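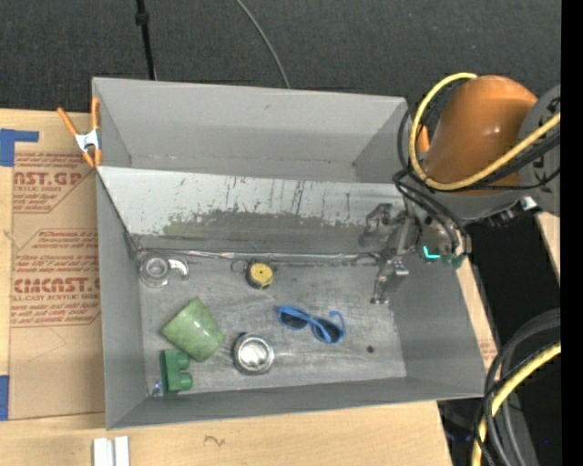

Stadirham Household Sorting Diary – Data Card

Version 3. Maintained by Jovita Bautista and Warrick Gilchrist.

Summary

The Stadirham Household Sorting Diary is a table of short written entries in which residents recorded what they threw away, which container they put it in, and how sure they were about the choice. The release holds 2,045 entries from 100 households in two districts, Karitz and Fatusholm. Entries were kept on paper and typed up afterwards.

The data were collected to study disagreement between residents and local guidance. They do not measure the weight or volume of waste and should not be used to estimate either.

Files

entries.csv – one row per diary entry
households.csv – one row per household
guidance.csv – the council leaflet text, split by item type
codes.txt – the full list of item and container codes

All files are UTF-8 with Unix line endings. Fields containing commas are quoted. Missing values are empty, never NA or zero.

Columns in entries.csv

entry_id: integer, unique, not consecutive
household_id: matches households.csv
day_no: day of the diary, counted from one for each household
item_text: the resident's own words, spelling kept
item_code: assigned during coding
container_code: as ticked on the sheet
sure: 1 (guessing) to 4 (certain)
second_view: item_code from the second coder, where there was one

The gaps in entry_id come from withdrawn entries. Numbers have not been reused.

Collection

Diaries were handed out in June and collected four weeks later. Households were asked to write up the day's entries before 9 pm, but no time was recorded. Karitz has separate collection of food waste and Fatusholm does not, so container codes F1 and F2 appear in Karitz only. Any comparison between the districts has to drop or merge these codes first.

Residents were free to skip days. A missing day may mean that nothing was thrown away or that the sheet was not filled in, and the two cannot be told apart.

Coding

Tapio Manninen coded all entries. Abundio Aguirre coded 1,046 of them a second time without sight of the first codes. Where the two differ, item_code keeps the first coder's value and second_view keeps the other. Differences were not settled by discussion, and users who need a single agreed code will have to set their own rule.

Most differences fall in three groups: coated paper, mixed packaging (a card sleeve on a plastic tray, for example), and small metal items such as lids and foil. The leaflet is silent on coated paper. It gives two different answers for foil, on pages 2 and 5, and both are included in guidance.csv.

Known problems

Household 61 used one sheet for two flats. The rows are flagged in households.csv under shared.

The sure column is empty for the first week in nine Fatusholm households, which were given an earlier sheet without that question.

Version 1 had item codes 30 to 34 shifted by one. Anyone still using it should replace it. Version 2 corrected the codes but lost the accents in item_text – these are restored here.

Entries longer than 2,000 characters were cut at that length on import. This affects two rows, both marked with a trailing [cut].

Privacy

Names, street names and medicine names were removed from item_text by hand and replaced with [removed]. Household size is given in bands. Requests to withdraw a household should quote the number printed on the diary cover.

Changes in version 3

Accents restored in item_text
second_view added
Leaflet text split by item type (Jacinto Olvera)
Column certainty renamed to sure

Loading script moved to the Alvarado repository.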